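Home | Courses | Reading Lists | Library | Tutors | Contact

Introduction to Early Jewish and Christian Literature
Handout 4: The Book of Tobit
Course tutor: Eftychia Economou

Purpose of this handout

This handout accompanies the fourth lecture of the course. Students are asked to read the whole of Tobit beforehand in a modern translation that includes the Apocrypha. The book has fourteen short chapters and can be read comfortably at one sitting. Verse numbers differ slightly between editions, and students should note which translation they have used when quoting in written work.

1. Place in the canon

Tobit is included in the Old Testament by the Roman Catholic and Orthodox churches. In most Protestant Bibles it is either omitted or printed in a separate section, and it does not form part of the Hebrew Bible. The term "deuterocanonical" is used by Catholic writers for books of this class, while "Apocrypha" is the usual Protestant term. Students may use either in essays but should do so consistently.

The sixth of the Thirty-Nine Articles of the Church of England lists Tobit among the books which the Church reads "for example of life and instruction of manners" without using them to establish doctrine. We shall return to this wording in the seminar.

2. Outline of the story

Tobit is an Israelite of the tribe of Naphtali, living in exile at Nineveh. He gives alms, keeps the dietary laws and buries the dead of his people at some danger to himself. After one such burial he sleeps beside the courtyard wall, and droppings from sparrows fall into his eyes and blind him. Reduced to poverty, he quarrels with his wife Anna over a young goat and prays for death.

In Ecbatana on the same day, a young woman named Sarah also prays for death. She has been given in marriage seven times, and each husband has been killed by the demon Asmodeus on the wedding night. Both prayers are heard, and the angel Raphael is sent to help the two families.

Tobit remembers a sum of silver left with Gabael at Rages in Media and sends his son Tobias to collect it. Raphael, calling himself Azariah, is engaged as guide. At the Tigris Tobias catches a fish and keeps its gall, heart and liver. The heart and liver, burned on incense, drive the demon away when Tobias marries Sarah, and the gall afterwards restores Tobit's sight. 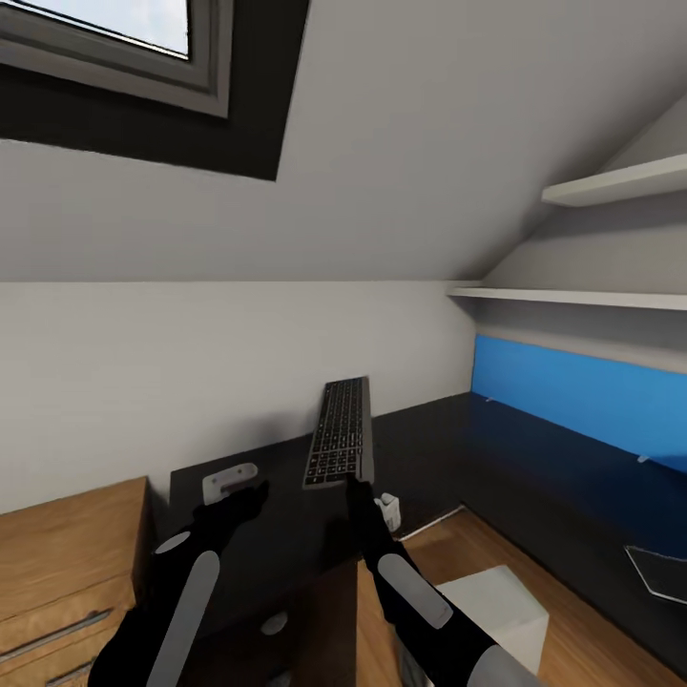
Attic room with skylight and wall shelves.

3. Texts and versions

The book survives complete in Greek in more than one form. The shorter Greek text is found in Codex Vaticanus and Codex Alexandrinus, and the longer in Codex Sinaiticus. The relationship between them was long disputed. Fragments of Tobit in Aramaic and Hebrew were found among the Dead Sea Scrolls, in Cave 4 at Qumran, and these are in general closer to the longer text. Most recent English translations therefore follow Sinaiticus, filling its gaps from other witnesses.

Jerome's Latin version differs from both Greek forms in several places. The best-known addition concerns the three nights of prayer kept by Tobias and Sarah after their wedding, which had a considerable influence on later Christian teaching about marriage.

4. Date and setting

The story is set in the eighth and seventh centuries BC, but its composition is usually placed much later, most often between 300 and 175 BC. The arguments include historical slips (Tobit claims to remember events which, on the usual dating, would make him far older than the book allows) and the absence of any reference to the persecution under Antiochus IV. The place of writing is unknown. Both the eastern diaspora and Palestine have been proposed.

5. Principal themes

(a) Almsgiving. Tobit's instructions to his son in chapter 4 should be compared with the angel's speech in 12:8-10.

(b) Burial of the dead. The duty appears in the first chapter and is still being discharged in the last, when Tobias buries his parents and his wife's parents.

(c) Marriage within the kindred. Note how often the characters address one another as brother and sister.

(d) Angels and demons. Raphael describes himself in 12:15 as one of the seven angels who stand before the Lord. Compare 1 Enoch 20. 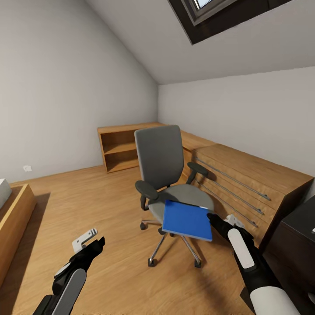 6. Points for the seminar

Students should come prepared to speak briefly on the following matters.

The prayers of Tobit and Sarah in chapter 3 share a common shape, and the differences between them repay close reading. Consider also how far the book resembles a folk tale, and in particular the story type known as the Grateful Dead. The dog in 5:16 and 11:4 has attracted a good deal of comment for so small a part. Lastly, compare the negative form of the golden rule in 4:15 with Matthew 7:12.

Jovita Orozco will lead the discussion of the prayers. Written notes should not exceed 265 words.

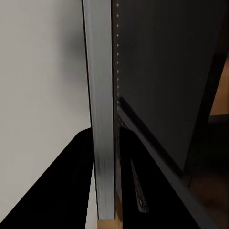

7. Written work

An essay of 18 hundred words is due before the July reading week. Choose one title.

Why does the reader learn who Azariah is before Tobias does, and what effect does this have?
Discuss the view that Tobit is a book about exile.

Comments

Yupin Siriwan: May we use the King James Version for the essay? My copy has the Apocrypha at the back.

E. Economou: Yes, but please bear in mind that it follows the shorter Greek text.

Paraskevi Chatzigeorgiou: In my Greek Bible the dog is at 5:17. I assume this is the numbering difference mentioned at the top.

Sneha Katiyar: Thank you for the note on Jerome. I had been looking for the three nights in my translation and could not find them anywhere.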